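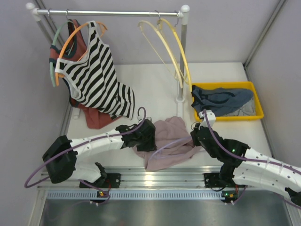

**Is the Kolton slope safe now that the rain has stopped?**

The county says so. We'd wait. Slopes can stay soaked long after the sky clears, and the county's statement doesn't say who checked or what they measured.

**How many homes are affected?**

Officials have said 12. Residents on the Grilholm side say the closed road cuts off more than that, and the official list leaves out anyone whose house wasn't hit by mud.

**Didn't the drainage project fix this?**

It was supposed to. Usirach dug 700 feet of drains above the road and called the job complete in July. We have asked for the inspection report twice and received a brochure.

**What about the warning sirens?**

There are 8. The county says all of them sounded. People on Tzavaras Road say they heard nothing, and we haven't seen a log that settles it.

**Can I go back for my things?**

Only with a deputy, and only before 4 p.m. Bring ID. Don't count on getting a truck up there.

**Will insurance pay?**

Many standard home policies exclude earth movement. Read yours before you believe anyone at the shelter, us included.

**Is the $200 relief payment real?**

Yes, but it's one payment per household. Nobody from the county will ask for your bank password to send it.

**When does the road reopen?**

"Soon," as of Tuesday. They said that last week too.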